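The Posiditz house rules binder, after a season of using it

I bought the Posiditz binder in October, mostly out of desperation. If you have ever tried to get a bunch of people to record hand-held gripper demos the same way in their own homes, you know the feeling. Everybody starts out careful, and two weeks later one person is doing it on a kitchen counter with the blinds open and another one is picking things up by whatever corner happens to be closest. The clips still look fine when you flip through them. Then you try to train on them and it's soup.

So, the binder. It's a three-ring thing with laminated pages, a stack of tear-off session sheets and a little pad of stickers, and it sets out a standard for home collection sessions: how to set up, how to hold the tools, what to write down, when to stop and when to throw a take away. You can get it as a plain file too, but I wanted something that could sit open next to a person with both hands full. The laminate turned out to be worth paying for. Mine has had tea on it twice.

Let me start with what I love, which is the page on what they call the ready position. Both grippers up, jaws open, one second of nothing, then go. Same at the end: put the thing down, open, back off, one second of nothing. That's it! I had a rule like that already, but mine was a paragraph long and people skimmed it. Theirs is one line in huge type and you can read it from across a room. We went from arguing over where a take begins to never talking about it again.

The grip page is nearly as good. It wants the object squarely between the pads before you lift, and if you feel it slide you set it down and start over. No saving it in midair with a heroic wrist twist (guilty). My coworker Prys Ellis thought this was too strict, and we went back and forth on it for a while — he likes a recovery in the data and so do I, up to a point. The binder does have an answer, tucked away on a later page. Recoveries are allowed if you mark the take as a recovery. I just wish that had been on the grip page, where the argument happens.

Then there's the section on the space itself. I expected to hate it. The last set of guidelines I used, from Rillden, wanted a bare table with a plain mat and everything else moved out of the room, and I can tell you how that goes in a real apartment. People spend longer moving chairs than recording. Posiditz takes the other road. Leave the home alone, it says, and only clear away the things that fall into three groups: anything that shows who lives there, anything that could get hurt, and anything that could hurt you. Mail, family photos and prescription labels are in the first group. Everything else stays where it is, wrinkles and cables and all.

I think that's right, and it made my sessions much calmer. It does lean hard on the person doing the checking, though. The privacy list is good on paper items and thin on everything else. Handwriting gets a single line. Screens get half a page, but reflections in glass don't get a word, and I've had to add my own note about them in marker on the laminate. If a second edition comes out, I'd like to see that list doubled.

Now the sheets. Each session gets one tear-off page with room for the place, the surface, the objects, which hand did what, and any takes you tossed. A pad holds 50. We've filed 250 of them so far, so I can speak to how they hold up, and the answer is pretty well, apart from the glue strip, which lets go once you're down to the last few. The boxes are a good size for actual human handwriting. What I don't like is the surface box, which offers hard or soft and nothing in between. A bed with a sheet on it and a sofa arm are both "soft" and they behave nothing alike! A wrinkle in the cloth can tip a small object before you even close the jaws. I write the real surface in the margin now and I've asked everyone else to do the same. 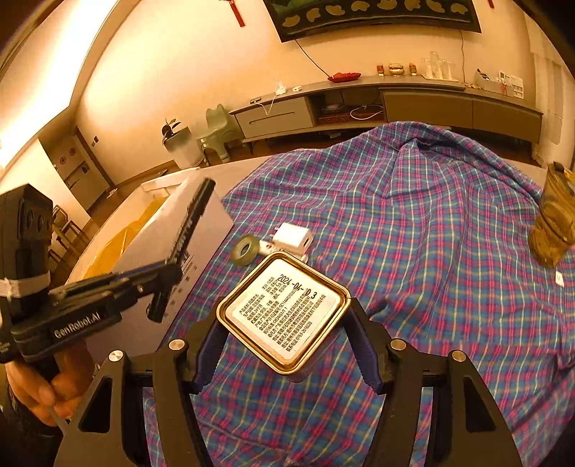 The two-handed rules are where I'd tell you to slow down and read every word. Most of it comes down to deciding ahead of time which hand is the worker and which is the helper, and sticking with it for the whole take. The helper stays in view and doesn't drift off to rest in your lap. Fingers stay on the handle and never wander in between the jaws to nudge something along. Breakable things get moved out of the swing of your elbows before you start. All of that sounds obvious until you watch a few hours of your own clips with the page open beside you. I did that one Friday and it was humbling.

It also has a rule about breaks, 6 minutes off for each block of takes, and I rolled my eyes at it and then noticed my wrists felt better. So okay, fine.

A few gripes. The stickers are cute and useless, they peel right off anything with texture. The index has the page numbers from some older version. And the chapter on lifting tins, jars and other smooth stuff tells you to wipe the pads "regularly" without ever saying how often, which is a funny thing to leave vague in a book of rules. Tamunoemi Ibrahim runs sessions with the Shehu checklist and lent me a copy to compare. It's only two pages and it's free, and it does give a number for the pads (every ten takes, if you're wondering). If you're working alone, that may be all you need.

For a group, I'd still go with Posiditz. I'm ordering another pad of sheets this week, and I'm going to write to them about the surface box.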